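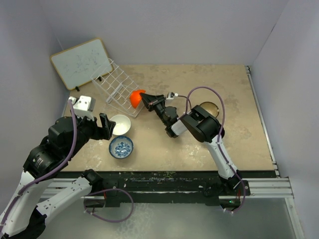 Did the two leads of Gutstead ever confirm they're together?

Okay so I binged all of Gutstead last week (9 episodes, I have no life) and now I'm completely obsessed with the couple at the center of it. Half the comments I read say they've been dating since filming, the other half say it's all made up by the studio to sell season two. I saw one clip where she blushes and changes the subject when the host asks about him – that has to mean something, right? Does anyone have a real source? Not a fan edit please, I've seen them all!

Follix
They've never confirmed it. I follow this way too closely, so let me save you some digging. The rumor started in October, when they both turned up at the Bezerra film festival and left by the same door. That's the whole thing! A gossip page ran it as "inseparable" and it got copied everywhere. When she did the radio interview after that, she said they're good friends and she'd like to keep her private life private. He hasn't said a word either way. The blushing clip is real but it's been trimmed. In the long version, which runs 30 minutes, the host has just asked her about a scene she hated filming, so I wouldn't read much into it. My guess is they did go out for a while and it fizzled, but that's only me guessing.

gutstead_fan2041
omg they are SO together, look at the way he looks at her in episode 6. you can't act that

Cerau
I'd wait for the season two press tour. If they're doing interviews side by side you'll get your answer pretty quickly, and if the studio keeps them apart, well, that tells you something too. I'd also skip any video with "CONFIRMED" in the title. I sat through one that was 60 minutes long and it was the same three festival photos over and over with sad piano under them. The radio interview is worth a listen though – she's really funny in it, and she talks a lot about how they rehearsed the train station episode.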